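Consignment Sales: Frequently Asked Questions
26/07/2026
By Hanne Kiiskinen, Lisside Motor Consignment

These answers apply to private owners placing a used car with us for sale. Dealer accounts are covered by a separate agreement.

Who owns the car while it is on consignment?

You do. The title stays in your name until a buyer's funds have cleared. We hold the signed consignment form, one key and a copy of the registration. If there is a loan on the car, we need a payoff letter from the lender before the listing goes live. Owners who want to discuss terms in person can book a time with Gwilym Prothero at the Valtonen Street office. 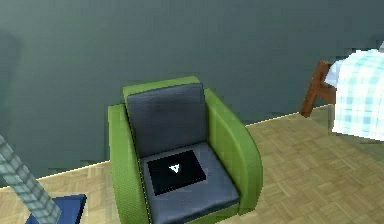 What does it cost?

The listing fee is $300, due when the car is checked in. It covers the inspection, the photographs and the listing itself. The commission is set out in your form and is taken from the sale price at closing. Reconditioning work is billed separately and is never started without written approval.

What is checked at inspection?

Tire tread and date codes, brake pad thickness, battery load test, fluid levels, charging voltage, stored fault codes and paint depth on each exterior panel. Xuân Vi performs the inspection and signs the sheet. Compression and leak-down tests can be added on request. The sheet is shown to any buyer who asks for it, including the items that failed.

How is the asking price set?

We start with recent sales of the same model year, engine and trim, then adjust for mileage, service history and condition. Asking prices on other listings are given little weight. You set a reserve, and offers below it are passed on to you by email without comment from us. As an example of how adjustments appear on your sheet, an entry reading "tires and front brakes, -2839" means that amount in dollars was deducted from the starting figure.
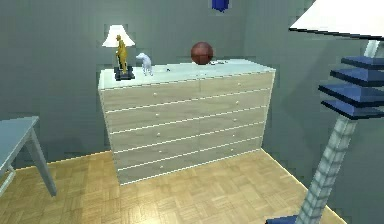
Once a price is agreed, it is fixed in the listing for the first period. Changes after that must come from the owner in writing. A phone call is not enough, and neither is a text message to a member of the sales staff.

Do I need to keep the car insured?

Yes. Our garage policy covers the car while it is on our lot or driven by our staff. It does not cover transport you arrange yourself, and it does not replace the coverage your lender requires.

Are test drives supervised?

Always. A staff member rides along, and the driver must show a valid license. The limit is 3 drives per car per day. Mileage is logged before and after each drive.

Can I withdraw the car?

Yes, with written notice, unless a deposit has been accepted. The listing fee is not refunded. Any approved shop work must be paid before the car is released.

Contact: Consignment Desk, Lisside Motor Consignment, ext. 2931
© Lisside Motor Consignment. All rights reserved.
Back to top

Related
Reading a Paint Depth Report
Title Transfer With an Open Loan
Pellus Lot: Drop-Off Hours for July
Preparing Service Records for a Buyer, by Eino Kallio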